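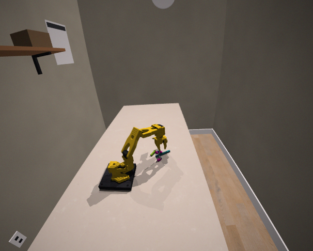 Arm and sorting pieces in the simulated room, Plinda starter package.

Thread: Plinda starter package for instructional use
Forum: Equipment and Software Reviews

benchlead_ks
Posted 2019-03-30

Our department has completed its evaluation of the Plinda package, which combines a simulated tabletop arm with a set of pick-and-place exercises. The license was purchased in October through Fagundes, and the trial covered 20 seats in one teaching laboratory. The findings are offered for institutions considering a similar purchase.

Installation was completed without assistance from the vendor. The exercise library is adequate for an introductory course. Students work with small colored sticks and similar pieces on a long table, and each exercise may be restarted from a saved state. Joint limits are enforced by default and can be changed only from an instructor account.

We have two reservations. The manual does not describe the grasp settings in sufficient detail, and the grading export omits failed attempts. Overall, the department considers the package suitable and intends to renew.

ortega_lab_ops
I must disagree with the conclusion. Our laboratory reviewed the same package and declined it. The price quoted to us was $3,000 per year before support, and the Clelleck package offered comparable exercises for almost half that amount. An export that leaves out failed attempts is of little use to an instructor who has to document progress.

benchlead_ks
The point regarding price is noted. Our quotation was lower, as it was issued under a multiple-seat agreement. Clelleck was considered as well. It was set aside because its pieces could be placed only at fixed positions, and our instructors required arrangements in which the pieces lie close together or partly behind one another.

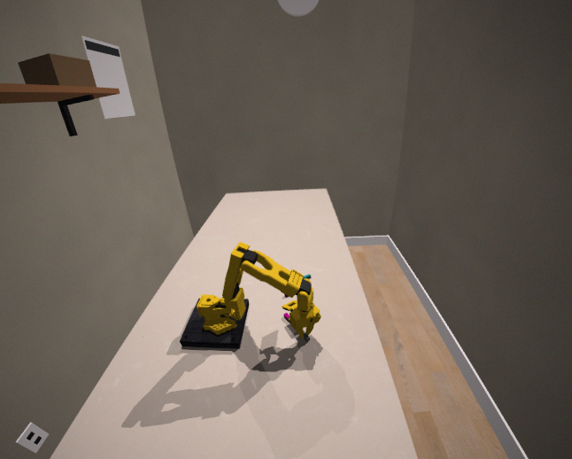
An exercise of that type requires the student to plan the approach of the wrist as well as the final position of the jaws. Our instructors found it the most useful portion of the course, and four of the later assignments were rewritten to make use of it.

kusance_user
Kusance has offered free placement for some time – the option is located under the advanced menu. I would also caution against judging any of these products by grasping alone. Contact between very small parts is difficult to simulate, and results should be confirmed on hardware before they are cited in a report.

ortega_lab_ops
I concur with the remark on small parts. On the export, has Fagundes given a date for a correction?

benchlead_ks
No date has been provided. The request was submitted in writing, and the reply stated only that it had been forwarded to the developer. Until then, our instructors are retaining the session logs, which do record every attempt.

ortega_lab_ops
Session logs were not mentioned in the materials we received. Please state where they are stored.

benchlead_ks
They are in the instructor folder, under the course name. Logging must be enabled before the session begins.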